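# Bench Practice for Two-Arm Cells: Gallery

Tarigan keeps one practice sheet for all of its tabletop two-arm cells. The sheet is numbered 113 and runs to four sections: enclosure, cabling, tray handling, and records. The notes on this page follow the same order. They assume the reader has already signed the site safety sheet and knows where the stop button is on the assigned cell.

The sheet applies to cells used for small-part handling at the Urnholm site. Floor-standing arms, conveyors, and anything with a payload above 2 kg fall under a separate procedure and are not covered.

## Enclosure

Side and back panels stay fitted during powered motion. A panel may be removed for service only with both arms de-energized and the supply switch tagged. Panel finish is plain and light. Colored tape, printed labels, and paper notes go on the outside faces, where they do not end up in the camera view.

The tabletop is cleared before each run. Hand tools, spare fasteners, and cups go on the side cart. Surface marks are acceptable if they can't be felt with a fingertip. Raised marks, glue residue, and burrs are removed before the tray is set down.

Base mounts are checked for play at the start of each shift. Grip the upright link near the bottom, push and pull once in each direction, and retorque if there is movement.

## Cabling

Each arm carries its own cable from base to gripper. The service loop must allow the full range of every joint without pulling tight and must not reach the tabletop at any pose in the program. The operator jogs each joint to both limits at slow speed and watches the loop through the whole travel. A loop that touches the opposite arm at any point is rerouted before the program is loaded.

Unconnected ends are tied back or removed. Low-voltage wires at the base are kept clear of the joint and inspected for worn insulation every 164 operating hours.

Cable color is not specified. Within one cell, both arms should use the same color so that a replaced cable is easy to spot at the next inspection.

## Tray handling

Trays are placed square to the front rail and centered between the bases. Both grippers approach from their own side. The hold point comes at the corners: the program pauses there, and the operator confirms that neither gripper is touching the tray wall before either one closes.

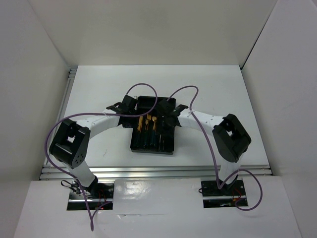

Temitope Bako disagrees with the pause as written and asked for the objection to be kept with the sheet. A fixed pause teaches operators to press the confirm key on rhythm, Bako wrote, and after an hour they are no longer looking at the gap. The counterproposal is to hold until a clearance reading comes in from both arms and to ask the operator only when the two readings differ.

The objection was logged in February and remains open. Until it is settled, the manual confirmation stands on every cell, including those running Jinia control software, which can already report clearance per arm. Operators may view the reading but may not use it in place of the check.

Three further rules apply to trays:

- Load parts with both arms parked. Hands stay out of the enclosure once the drive light is on.
- Slots are filled according to the job card. An item that does not sit flat is taken out and the slot is left empty for that run.
- A tray that shifts during a run ends the run. It is not nudged back into place between cycles.

## Records

A run is logged when the arms leave park and closed when both are parked again. The entry lists cell, program revision, tray type, operator, and any stop with its cause. "Operator stop" by itself is not accepted as a cause.

The Hotatus log format is used on all cells. It now holds 1,804 entries, and older paper records have not been carried over. Corrections are added as a new line under the original, with initials. Original lines are not edited.

Photographs may be attached to an entry. Use the fixed view and do not crop. Still views are accepted as evidence of tray placement and cable routing. They are not accepted as evidence of clearance, which has to be checked at the cell.

## Revision

Changes to sheet 113 are requested through the cell log under the tag "practice." State the section, the current wording, and the wording wanted. Requests with no proposed wording are returned.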